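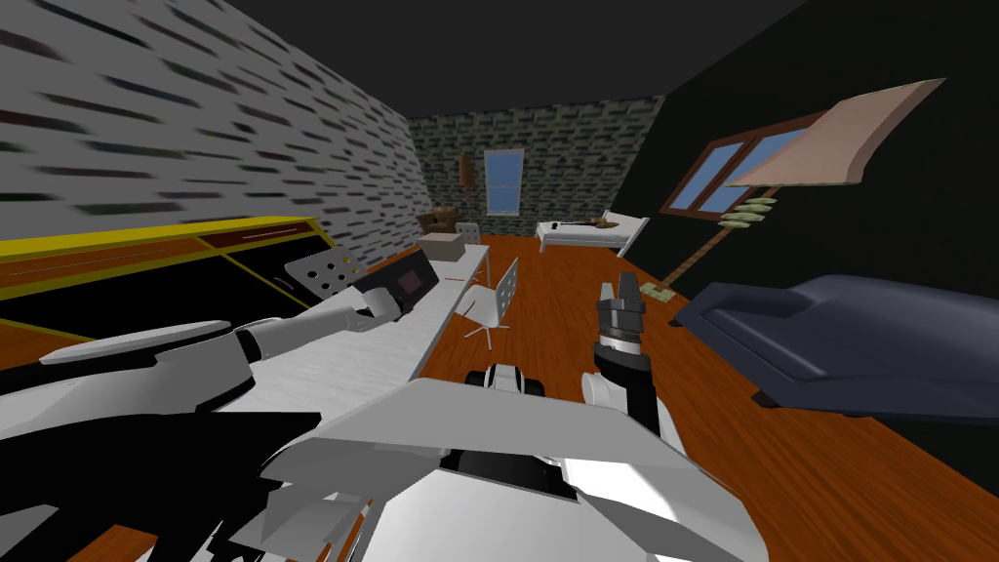 Ro-un Jin wrote in to ask why her demos replay like a nervous waiter carrying soup. Fair question, and most of this page is my answer to it.

How to teleoperate a pick in simulation without teaching bad habits
By Aníbal Arruda, 10th March

You will need a two-armed robot in a simulated room, a pair of hand controllers and more patience than you packed. I record in Detik and train in Povetti, but the steps carry over.

1. Park the arm you aren't using. Point its gripper up, leave it open and put that controller down. An idle hand wanders, and the policy will lovingly learn the wandering.

2. Start recording before you move. Hold still for a count of two so the first pose is clean.

3. Approach slowly, then close in one motion. If you nibble at the object, the robot will nibble too, forever, with great confidence.

4. Lift straight up before going sideways. A black device held over a white desk is easy to see; how far over the desk is another matter, so check a second view.

5. If you fumble, finish the recovery and keep the take in a separate folder. Delete it only if you threw something.

6. Shuffle the start positions after every 10 takes. I got some 50 usable demos in my first evening and they all began in the same spot. The robot was brilliant in that spot.

Ro-un's jitter came from step 3, plus a smoothing filter she'd switched off in October and forgotten. Turn yours on before you blame the model.

Last updated: 10 takes after I meant to stop
Contact | © Cumska | Back to top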